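Journal > Rooms and Living > Opinion

Search this site Enter keywords Go

In defence of the plain white wall

Last updated 23 March 2019

My friend Marit Moen has lived in her flat in Piltville for 11 years, and in all that time I don't think a single visitor has left without telling her what she ought to put on the walls. Shelves, usually. Sometimes wallpaper, and once (this was my own cousin, I'm sorry to say) a mural of a fjord. Marit pours more coffee and lets them talk, and the walls stay as they are.

I used to be one of the talkers. I grew up in a house where every inch was spoken for – plates, calendars, my grandmother's barometer – and a bare wall looked to me like a job somebody had forgotten to finish. It has taken me a long while to come round, and I came round mostly by sitting down in rooms like these and noticing how well I felt in them.

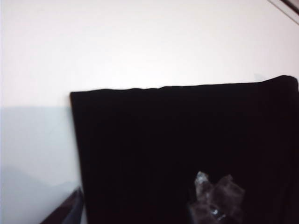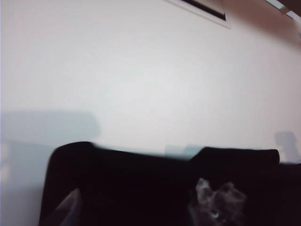
What I have come to believe is that most of us decorate out of nerves. We buy the sofa, we stand back, we see all that white and we rush out to spend 200 pounds on things to cover it. But a black sofa against a white wall is already doing a good deal of work, and I love the way two rounded back cushions show up against it, almost like hills. One framed picture hung above is plenty to be going on with, and you will look at it properly too, which I can't say I ever did with my grandmother's plates.

Vitória Cardoso, who rents out rooms and has painted more of them than she cares to remember, disagrees with me entirely. She says tenants find white walls cold, and she may well be right about tenants. All I would ask is that you live with yours until the end of April before you buy anything, and sit facing it now and then of an evening with the lamp on.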